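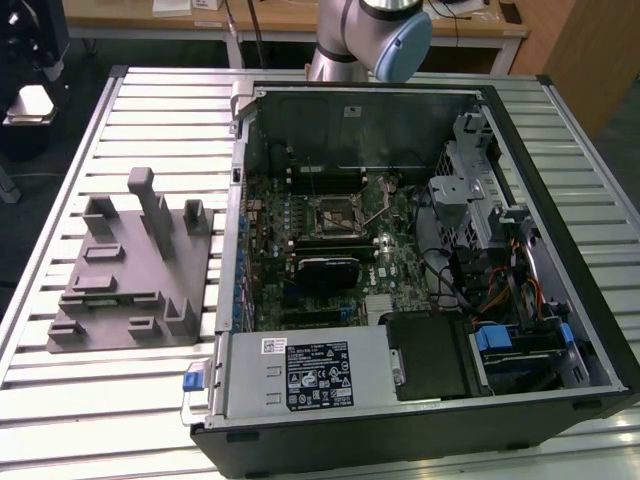
2022-10-23, Nirkia bench notes, ticket 149. Came in from the Flosuvstead branch with "dead, sometimes not dead" on the slip and nothing else. Power light comes on, fan spins up, no picture on either of the monitors I tried. Didn't bother with the desk, went right to the slat table and laid it on its side, panel off. Optical drive and drive bracket still in, graphics card still seated, PSU in place along the bottom. Leaving those alone for now except for reseating. Cables from the drive bays come across toward the board and get in the way of everything, so first job before anything else was getting the thick black one to stay put. It doesn't.

What I know so far

- intake sheet says it worked in March, then "slow", then this
- no burn smell, nothing rattled when I tipped it
- dust: moderate. Blew it out before opening up the rest. Wear the mask next time, sneezed for ten minutes
- side panel latch is stiff but works
- asset sticker number doesn't match Xolalpa. Sheet says one thing, database says another. Sort out later, NOT a bench problem

Heatsink off next. Screws came up evenly, a quarter turn each going in a cross. Did not want to let go. Twisted it a hair side to side and it gave. Old paste was like chalk around the edge and still a bit gummy in the middle. Wiped with alcohol and the lint free squares, first square came away gray, second less so, third ok. There's still some smudge on the spreader that doesn't want to come off and I'm not scrubbing it. Good enough to read, not good enough to repaste. One more pass before the sink goes back.

Chip stayed in the socket. I left the lever closed and I would like everybody else to leave it closed too. The last time somebody "just checked the pins" on one of these we ended up with a parts machine. If it comes to that it's me with the good lamp and the magnifier, in the morning, after coffee.

Memory. All sticks out, bagged and labeled by slot, bag is in the ticket tray. Slots blown out, then looked along each one with a flashlight. Contacts look fine to me. No bent ones that I can see. Had a suspicion that one of the latches wasn't clicking all the way. Tried it with a stick from the drawer, it clicks, but soft. Compare w/ the others when the board is warm, could be me. 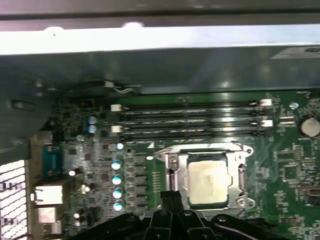

Next step is one known good stick, first slot, nothing else. Use the test pair from the Wumomis box, the ones with the green tape, and PUT THEM BACK. Then:

1. one stick, first slot, graphics card in
2. same stick, card out, onboard video if the board will do it
3. swap stick
4. walk the stick down through the slots, one power-up each
5. customer's sticks one by one in whichever slot is good

Write down each result as you go. Last time I did it from memory and had to redo half. 15 seconds with the plug pulled between each change, hold the power button in while you wait. I know it's boring.

Coin cell. Haven't metered it yet. If it reads low change it, they cost nothing, and write the date on the new one in marker. A flat cell wouldn't normally stop it posting but I've had boards do stranger stuff, and the clock was wrong according to the branch. "Clock is always wrong" is the exact wording on the slip, now that I turned it over. There IS writing on the back. Read the back of the slip before starting, note to self.

Other stuff off the back of the slip:

- "makes a noise on hot days" (what noise)
- "was moved in the summer"
- "please keep the files"

The moving part is interesting. If it got carried around with the card in and took a knock, reseating might be the whole fix. I'd be a bit annoyed since I already have the sink off. Should've reseated the card first. Cheap things first, it's on the wall for a reason.

Files: drive is to be cloned before anybody boots the thing into Windows. Clone goes on the shelf disk, folder named by ticket, same as always. Xolalpa has a field for it now, please fill it in, don't write "done".

Capacitors. Went around the board with the lamp looking for domed tops. The blue ones by the edge look ok, and the silver topped ones next to the socket look ok, flat as far as I can tell at that angle. Glare off the lamp makes it hard, every top looks shiny and slightly raised if you stare long enough. Want a second look with the lamp on the other side. No crust around the bases that I noticed. I would call it a pass with a question mark.

Power supply. Tester on the main plug: all lights, no complaint. That's with no real load, so doesn't prove much. Have a spare of the same shape on the rack, 4 of them in fact if the sheet is right, and swapping would take less time than arguing about it. But it's the long box kind that fills up the bottom of the case and you have to unthread half the wiring to get it out. So it's last on the list.

Had to stop here to take a delivery. When I got back I'd lost the small tray with the heatsink screws. Found them, they were on top of the shelf where I put them so I wouldn't lose them. They live in the magnetic dish from now on. The dish stays on the left of the case, not on the case.
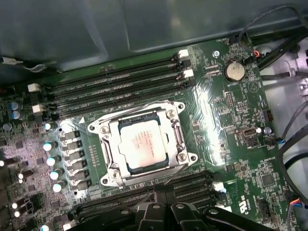
Cost question. Branch will want a number. Replacement of the same class is more than they've got left for the year and they've said so twice. Budget line on the request reads 1,407 and that is supposed to cover this one plus the printer plus whatever's going on with their front desk screen. So repair if it's sticks, card or coin cell. If it's the board I'd rather call it and pull the drive than hunt for a used one. Used boards for these go by model and I've been sent the wrong one before, the holes lined up and the front panel plug didn't.

Paste: down to the last tube of the decent kind. There's a big one from Wumomis in the drawer but it was already separating the last time I squeezed it, oil came out first. Stir or toss? Toss. Order 2 tubes.

Things that bug me about the table, while I'm at it

- small screws go down between the slats. Lay the mat down first. I say this and then I don't do it
- strap clip has nowhere good to go on this side. Clipping to the case frame works fine, do that
- lamp arm droops again. Tightened, drooped. Needs a new washer
- label tape is out, I've been using masking tape and it leaves goo

Order of putting back, so whoever picks it up doesn't have to guess: final wipe of the chip, paste (small dot in the middle, no spreading with a card please), heatsink straight down, screws finger tight in a cross and then snug, fan plug. THEN power. Do not power it up bare to "just see if it beeps". I don't care that it's only a second.

Route the black cable before the sink goes on, it wants to loop up over the middle and last thing you need is it rubbing on a fan. A tie around it and the colored bundle together looked ok when I held them, didn't actualy tie it yet. Leave slack for the drive bracket, it has to swing/slide clear if we pull the disk, and the blue latch needs a finger behind it.

If it posts with the test stick: memory test overnight with the customer's sticks, one pass isn't enough. Side panel off, sign on it. If it doesn't post with anything in any slot: board or chip, and I've got no spare chip of that type, so that is a guess either way. Would lean board.

Open items

- meter the coin cell
- second look at the cap tops, other side light
- compare slot latches
- fix asset number mismatch in Xolalpa
- clone drive BEFORE boot
- ask branch what the noise is and who moved it
- order paste, label tape, lint free squares (nearly out)
- return the flashlight to the van

Sticks are bagged, tray's on the shelf under the table, ticket is clipped to the tray. Side panel is leaning on the wall behind the door, don't kick it. Picking up at step 1 of the memory list. Branch wants a call by noon and I'll tell them it's still open.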